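Dayana Solís lleva la planificación de envases en Clerkine, una empresa que prepara comida para comedores de oficina y recupera después los recipientes. Recibe a las ocho de la mañana, antes del primer reparto, y empieza por la junta. «Casi todas las devoluciones por fuga vienen del cordón de silicona. El cuerpo aguanta mucho más», explica.
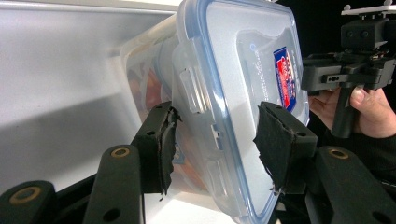
Recipiente de plástico transparente con tapa de cierre a presión y borde azul.

El protocolo interno fija un máximo de 500 ciclos de lavado por unidad. El agua entra a 78 grados y el secado se hace con la tapa separada. Solís insiste en ese punto: una junta guardada bajo compresión conserva la deformación y deja de sellar en las esquinas. 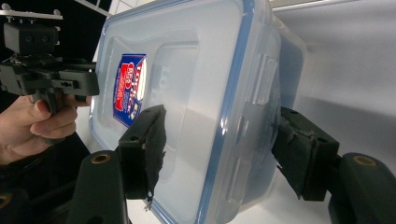 «En las esquinas el radio es menor y la presión se reparte mal», continúa. «Por eso medimos ahí primero. Si el cordón ha perdido 2 décimas de milímetro, la tapa se retira.» El cuerpo sigue en servicio con una tapa nueva – siempre que sea del mismo lote, porque los moldes cambian.

La cuestión del lote no es menor. Clerkine compró en octubre una partida a Budstead y otra a Ornik, con medidas nominales idénticas. Las tapas encajaban en ambas, pero la prueba de volcado daba resultados distintos.

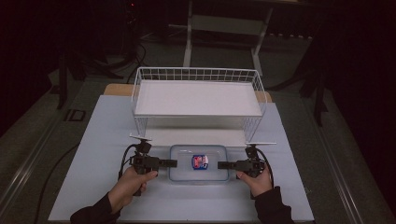 Dénes Szabó discrepa en parte: a su juicio, la prueba de volcado penaliza los líquidos poco densos y dice poco sobre un guiso o un arroz. Propone sustituirla por una de depresión, con el recipiente sumergido.

Solís no la descarta. «Es más repetible, pero exige equipo y un operario formado. La nuestra se hace en 20 segundos junto a la línea.» De momento se mantienen las dos en paralelo y los datos se revisan cada mes.
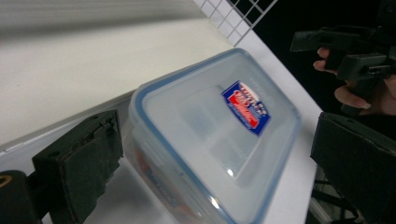 Tapa con etiqueta de producto en azul y rojo.

Queda pendiente el marcado. Las etiquetas adhesivas no soportan el túnel de lavado y el grabado láser ha dado poco contraste en plástico translúcido. «Probaremos con un código moldeado en la base», dice Solís. El molde está pedido.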